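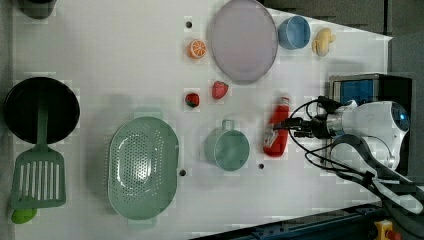
By Josefien Hermans | Visits | August

The bus to Zillport leaves the station from the back side, behind the bicycle parking, and I nearly missed it. I had registered for the open day at Plastov in spring and then forgotten which group I was in. It was the morning group, the one without lunch.

Plastov makes color for plastic. They do not make the finished things. They make small hard grains called masterbatch, with a very high amount of pigment inside, and other factories mix these grains with plain plastic before they mold it. I teach an evening class in color and materials, and for years I have explained masterbatch from a book, so I wanted to see it once.

We started in the sample room. Along one wall there are drawers with color chips, each chip with a hole in the corner and a number pressed into it. A customer usually sends something and says "this one, please." It can be a chip, a piece of cloth, a lid, once even a leaf, which of course was brown when it arrived. The color matcher then makes a first recipe of 100 grams and molds a chip from it. If the chip is not right, she makes a correction and molds again. For an easy color this takes a morning. Our guide told us that the record at Plastov is 12 corrections, for a gray.

I was surprised that gray is difficult. A strong red forgives a lot, she explained, but in a gray the eye notices every small drop of green or violet. The soft colors of today, sage and powder blue and so on, are nearly as bad. They are grays with a little something in them.

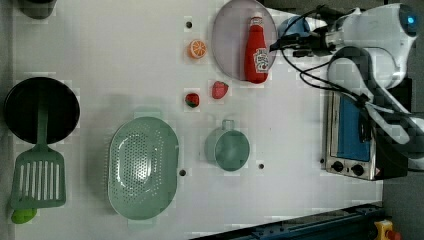 Ngan-ling Fang found the reds harder than I did, and said so while we were still at the drawers: two reds that look the same by the window can become an orange and a pink when you carry them under the lamp. She asked if the customer is told this before he signs. The guide answered that they look at every chip under three lamps, and that the customer gets a sheet with the results. Whether he reads it is his own matter.

After this we put on ear protection and went to the production hall. The mixer holds 500 kilos and is louder than I can describe. From the mixer the powder goes into the extruder, where it is melted at more than 200 degrees Celsius and pushed out as long strings, like spaghetti. The strings go through a bath of water and then to a knife, and on the other side the grains fall in a sack. I liked the water bath best. On the day of our visit they were running a yellow, and the strings under the water looked almost green.

Cleaning takes more time than I expected. Going from yellow to black is quick, from black to yellow can cost half a day, so the planning office tries to put the light colors early in the week and go slowly to the dark ones. They use a planning program called Leveo, which the operators do not love. There is also a paper list on the door – the paper list seems to be the real one.

White deserves a separate visit. Most of it is titanium dioxide, and it has to cover well even when the wall of the product is thin. It is also the color that gets the most complaints, as two whites next to each other are never the same two whites. On a white machine arm over a white table, one thin black cable is what my eye follows first, all the way down the side, and only later do I start to compare the whites. In the sample room they use this. The white chips are judged on a gray board, with nothing dark near them.

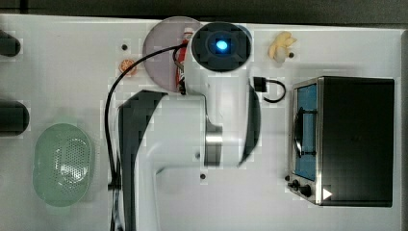 Questions at the end were mostly about recycling, and I think the answers were fair. Recycled plastic arrives with its own color, usually a tired gray-green, and you can only go darker from there. So a customer who wants recycled material and also a clean pastel must give up one of the two. After a while of this my eyes go looking for small bright spots, like the blue light in the middle of that round black end piece, and I wonder how much pigment it would take to get such a blue in a grain. Our guide laughed when I asked about glowing blues. Light is not her department, she said.

I had coffee and a cheese roll at Alexiou, across from the bus stop, and wrote my notes there. Groups can visit again next spring. Registration is by email, wear closed shoes, and bring a sweater for the sample room.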